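**Selar folding kit, short thread** (2025-02-09)

1/ OK so I've been trying out the hand-held gripper kit from Selar, the one they pitch for teaching laundry jobs. It's $1980 with the software, and I have opinions!

2/ First up, the grip. Those orange ribbed pads are great on thin fabric - I expected to fight with them and I didn't.

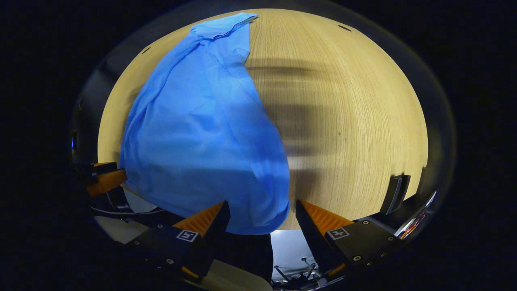

3/ The trigger is a bit stiff though, and after 70 folds my hand was done for the day. Holtmont's is softer but they want $4000 for it, so... I'll live.

4/ Setup took me 18 minutes, most of that hunting for a charger. Collars are the hard part, and I'm still slow at them. 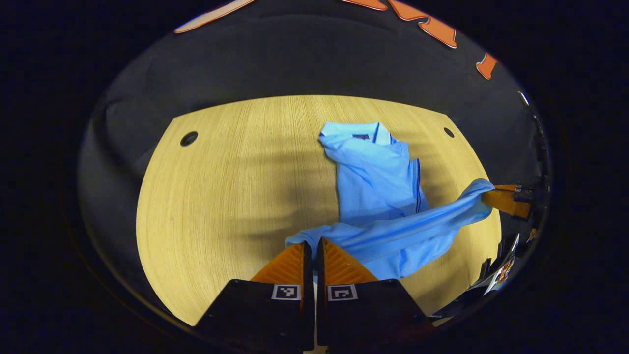
*Light blue polo, mid-bunch. Collar's up top.*

5/ Would I buy it? Yeah, if they fix the trigger. New version is due in March and I'm already on the list :)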